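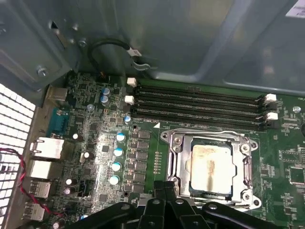

A gripper over the processor socket of an open desktop case. Old paste still marks the chip's lid.

Search Kalix Magazine Go

April
By Milan Mertens

The handling rules at Derese's Sukesholm plant fit on 15 pages, and most of them concern waiting. An arm must stop above the socket and hold until the load lever has been checked. It may not cross a loose wire at working speed. Old paste is logged before the chip is lifted.

Wosgate, which repairs office machines, adopted the same rules and added one: a person signs off each socket.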